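Where do I start with Holloway after the first album? 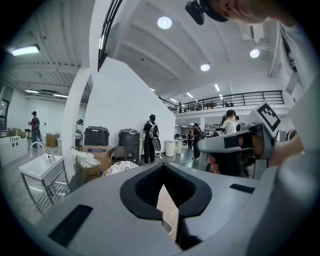

Picked up the debut at an op shop in October for 2 dollars and have played it to the point where my neighbour hums the bassline. There seem to be a dozen records after it, and every review I find calls a different one the return to form. I like the organ and the grumpy lyrics. I don't like saxophone solos, or at least not ones longer than the song they're in. Which one next?

Rafferty Calloway

Ashton Trevaskis
Go to Prevbridge, the third one. Same organ player, same foul mood, better drums. The second album has its defenders, mostly people who bought it at full price and need it to have been worth the money. Side two of Prevbridge sags a bit around the ballad, but the closer is the best thing they ever recorded and I'll argue that with anyone at the bar.

Leave the live double alone for now. There's a version of the single on it that runs to 19 minutes, and you've told us how you feel about saxophones.

If you want vinyl, check the label. The original Brosteck pressing sounds lovely. The reissue from '95 sounds like it was mastered from the next room, and I've seen sellers ask 200 for it with a straight face — don't.

gikitz
first album is the only good one, stop there

Marg in Ballarat
I'd go in order, myself. The second album isn't as bad as Ashton makes out (yes, I paid full price). Track four has a colour and warmth they never got back to. Sax on two songs only, and one of those fades out early. My copy skips, so I can't vouch for the end of side one.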